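Home Forums Skills Practice Suturing New Posts Log in

Wetting down practice pads, yes or no?
859 views

mattress_stitch
Okay so this is probably a dumb thing to start a thread over but it's been bugging me since July. I practice on a Letiser two-layer pad (the $58 one, not the big one) and I've always used it bone dry, straight out of the bag. Then a girl in my year told me I was wasting my time because everything feels different once there's moisture on it, and that I should be spritzing it before every session. I tried it last night and I hated it! The edges slid around, I couldn't see where my bites were going in, and my spacing went to pieces. Do you all wet yours? Am I learning something useful from this or just making a mess on my desk?

pocketful_of_silk
I wet mine. Spray bottle, a couple of pumps, let it sit a minute. You get used to it. I started out with plain water and then added a drop of glycerin so it wouldn't dry up halfway through a row.

deskdrawer79
Dry, dry, dry. I'll go to bat for this one. If you can't put five even bites in a dry pad you have no business adding another problem on top. I did something like a whole winter of nothing but simple interrupted on an old Hartono pad and my hands got better every week, and not one drop of water touched that thing. Also the Hartono ones go gummy if you put them away damp. Mine has a corner that sticks to the box now because my roommate "helped" by rinsing it.

mattress_stitch
Wait, I thought you said no drop of water touched it lol

deskdrawer79
Before the roommate. The winter was before the roommate.

bluntprobe
I'm in between. What got me was the glare, more than the sliding. I had a desk lamp right over the pad and the second I sprayed it I had a hundred little white dots staring back at me and the cut pretty much vanished. If your spacing fell apart I'd bet money it was your eyes and your hands were fine. Where's your light?

mattress_stitch
Straight above, one of those clip-on ones. Huh. Never thought about it.

running_whipstitch
Jumping in because I've been chewing on the exact same thing! Scroll past if you don't like pink shiny stuff with your breakfast.

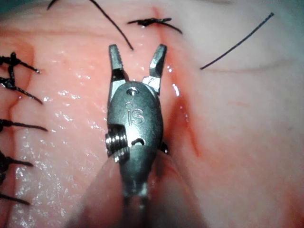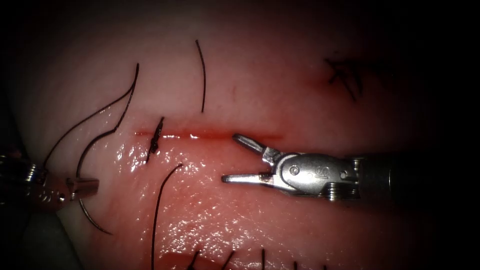
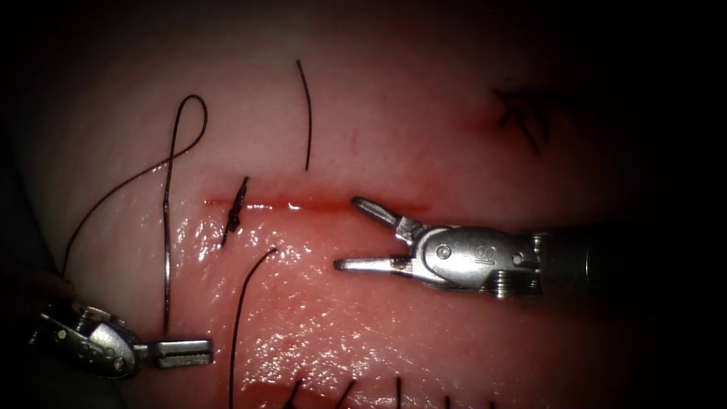

Glare is what I'd fix first, before you decide anything about water, and I say that as somebody who spent ages blaming my needle driver. What I do now is wet only one side of the cut and compare, which sounds fussy but takes ten seconds. Look at the second and third pictures and you'll see why I like having both to look at: above the line it's matte and smooth and you could find your entry point easily, and below the line it's all tiny bright highlights. Same light on both halves! My own bites on the shiny side always drift farther from the edge because I'm picking a spot between the sparkles and forgetting to measure from the cut. On the matte side I'm fine. Once I knew that, I turned my lamp so it came in low from the left and the drift got a lot better. It isn't gone. I still do a few dry rows to warm up, so deskdrawer79, you get half a point.

deskdrawer79
I'll take half a point.

pocketful_of_silk
Ooh, the one-sided thing is smart. I'm stealing that. Also I like the way the needle is sitting in the middle picture, with the arc dropping down from the jaws and the point on the pad. I always lose track of my point when everything is shiny and then I'm fishing around for it.

running_whipstitch
Same, I park mine in the foam when I stop to re-grip. Terrible habit, I know, I know.

wkrishnan
Wulan Krishnan here, I run the evening practice table where I work and I've been through a lot of these pads. I disagree with the dry crowd, but gently. Dry foam or silicone drags on the thread, and people learn to pull too hard to get through the drag. Then they get to something slippery and they strangle every stitch. You can see it from across the table, the edges all puckered up like a drawstring bag. So I'd rather people meet the slippery version early, even if it's ugly for a while.

That said, don't flood it. A damp gauze wiped across the top is plenty. And dry the pad before you put it away, flat, with the cut open. I've had Larnis pads last ages that way. The Endel ones I can't say, we only had one and it went home with someone.

deskdrawer79
The strangling thing is fair, I did that. I still think it should be weeks in, though, and not day one. I've watched beginners get so frustrated with a slippery pad that they quit after ten minutes, and ten minutes of dry practice would've been worth more to them.

wkrishnan
We may just have different beginners! Mine are stubborn.

bluntprobe
Can I ask a side question, does anyone reuse a cut? I'm cheap. The bigger Letiser is $79 now and I've been restitching the same line until it looks like a zipper.

pocketful_of_silk
Yes, until the holes start joining up. After that it's not teaching you anything, the needle just falls into the old holes. Flip the pad and cut the back.

running_whipstitch
Agree on flipping. I also leave an old row of stitches in, off to one side, so I've got something to compare against. There's a cluster like that in the third picture, upper flap, over toward the right. I find it pretty humbling to have last month's spacing sitting right there next to tonight's, lol.

bluntprobe
How many do you get out of one pad?

running_whipstitch
I kept a tally on one, because I'm like that. Around 800 stitches, both sides, before it got too chewed up. It was a thick one though.

mattress_stitch
OK reporting back. Moved the lamp so it's low and off to the left, did two rows dry, then wiped just the bottom edge with damp gauze. MUCH better. I can see my cut the whole way across. My bites on the damp side are still too wide but at least now I can see that they're too wide. Knots are still slipping on me on the second throw, does anybody else get that when it's wet?

pocketful_of_silk
Keep tension on the short end and lay it down flat. Or do a double on the first throw. What thread are you using?

mattress_stitch
Whatever came in the kit, it's black and kind of springy

pocketful_of_silk
Probably nylon then. It's got a mind of its own. Add an extra throw and try again before you go blaming the water.

deskdrawer79
Or do it dry :)

14 likes 3 shares 26 comments
Back to top | Contact the moderators | Posts belong to the people who wrote them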